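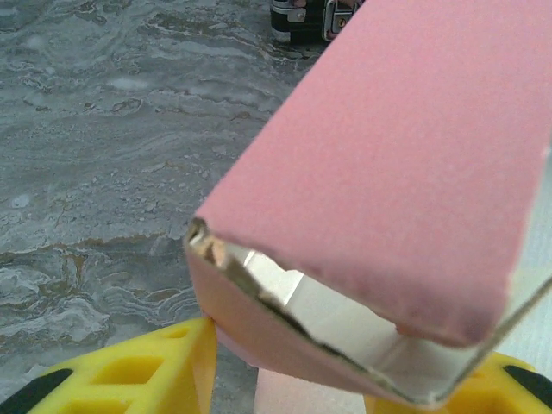
Pink cardboard box, open at one end, with a torn corner.

How to write a short artist bio for a group show
Posted 16 Aug 2023 by Carla Majali

Most advice on artist bios tells you to "tell your story." I've read a lot of bios that told a story, and I couldn't say afterward what the person made. So treat this as the dull version.

Start with the facts. Write down your name as you want it printed, where you live, what you make, what you make it with, and where it has been shown. Do it in a plain list with no adjectives. If the list looks thin, leave it thin for now. People panic at this stage and start adding childhood.

Turn the list into a first sentence. Something like: "Margit Hedlund is a photographer based in Prudau who makes contact prints from paper negatives." It's boring and it works. A reader standing at the wall with a coat over one arm knows what they're looking at.

Compare that with the draft Margit first sent me, which ran to 409 words and got to the word "photograph" near the bottom. The opening was about light and memory. I have nothing against light, but I have yet to meet a photographer who works without it.

Pick the shows that count. Use the most recent ones and the ones a stranger could look up. An open studio in Paltthorpe is fine if it's what you have. Don't call it international if one visitor was from abroad. And if you were in a show with 13 other people, say group show.

Cut the words that claim things for you. My list: acclaimed, emerging, renowned, unique, and anything "explores the tension between." I'm told curators like that last one. Birger Åberg hung shows for the Tilley for 11 years and says he skipped straight past it to see the medium and the dates. 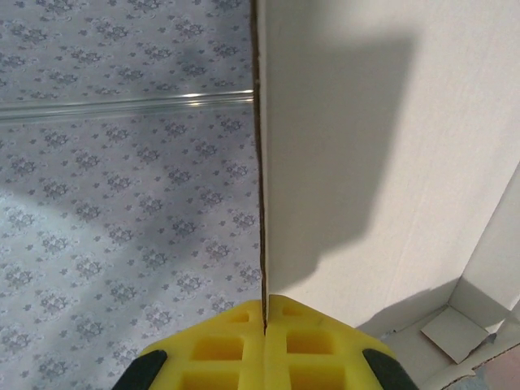 "Award-winning" is a harder case. If there was an award, name it and give the year, and then the word has no job left to do. If you can't remember the name of the award, I'd leave the whole thing out.

One sentence about why is allowed. I used to be stricter. Then Fares Shboul wrote that he started drawing bus shelters when his own stop was taken away, and I had to admit it helped. Notice that it has a thing in it, a bus stop. "My work is driven by a passion for urban space" has nothing in it at all.

Third person or first? Ask the gallery. If they don't say, use third, and stick with it to the end. Half the bios I edit slip into "my practice" by the second paragraph.

Check the length last. For a wall label I'd stop at 5 sentences, whatever the form says the limit is. A limit is the most they can stand, and I doubt they were hoping you'd reach it.

Read it out loud to someone who doesn't make art. Don't ask if they like it - they will say yes. Ask them what you make. If they can't tell you, go back to the first sentence.

Keep the long version too. You'll need it for grant forms, and the Dahlgren application in January wants a full page. Save the two under different names. Joar Sæther sent the long one to a printer by mistake, and it ended up on the wall in very small type.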